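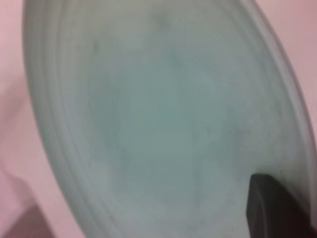 Page 2 of 17

Thread: Wrist view at contact, does it carry any information?

kudo_arm
Posting a wrist view from the plate task. At this range the green surface is all blur and the rim grooves are only just readable on the left. We trained the Risorari policy twice on the same 3000 demonstrations, once with the wrist stream throughout and once with it masked when the fingers are near the object. The masked version did better on rim grasps. I take this to mean the close view is noise.

Porberg
I don't follow the last step. The boundary between the dark finger and the pale plate is the sharpest thing in there, and that is the relative pose you need. How was the mask triggered?

kudo_arm
Gripper width below a threshold. Scene camera left on in both runs.

Porberg
Then the mask also tells the policy that the gripper is closing. You have added a phase signal. Run a control with the wrist stream intact and a phase flag appended.

biltari_user
Agree about the control. On Biltari we saw the same gain from a flag alone, over 751 trials, mostly bowls. I would also check the pink background. If the cloth is the same in every demonstration, the encoder may be using its edge against the rim to find the plate.

kudo_arm
Cloth was swapped in July, half the set has grey. No difference between the halves that I could measure.

Porberg
Measured on which policy?

kudo_arm
Masked only. I'll rerun both with the flag and post the table. I still expect the blur to cost something.

biltari_user
Please keep the seeds fixed between arms this time.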